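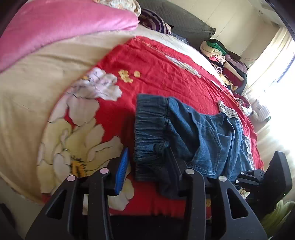
Folding elastic-waist denim so the stack stays flat

Dennis Mutiso
Posted Friday, December 27, 2024
3 comments

I fold laundry on the bed and most of it stacks properly. The exception is pull-on denim trousers with a gathered elastic waistband and lace trim. Folded in half lengthwise and then in thirds, the waistband end sits much higher than the rest and the pile leans until it falls over. The drawer has 21 cm of clearance. Is there a fold that deals with the waistband, or should these be hung? I would prefer not to iron the lace.

Share (3)

nellmont_3348

The height comes from the gathers. Relaxed elastic bunches the denim, and folding in half doubles it. You can't remove the bulk, only move it.

Lay the trousers flat with the back pockets up. Hold both ends of the waistband, stretch it fully once, and let it return slowly so the gathers space themselves evenly. Smooth the legs away from the waist. Fold one leg over the other and tuck the crotch point in to get a straight edge. Then fold from the hems up, stopping short of the elastic — the waistband should end up as a single doubled layer beside the thick part of the fold, with nothing on top of it. Alternate the direction of each pair in the stack.

A soft blanket or quilt underneath makes this harder. It grips the denim and the seams drag. A table or the top of the dryer works better. Leave the lace uppermost on the last fold so it isn't creased under the weight.

32 found this helpful

Akyol

I just roll mine from the waist down and stand them up in the drawer. Takes a bit more width. No idea what it does to the lace, mine are plain.

3 found this helpful

Josow

Don't hang them by the waistband with clip hangers. The clips leave marks and the elastic goes slack on one side. Over a bar is fine. Otherwise do what the first reply says.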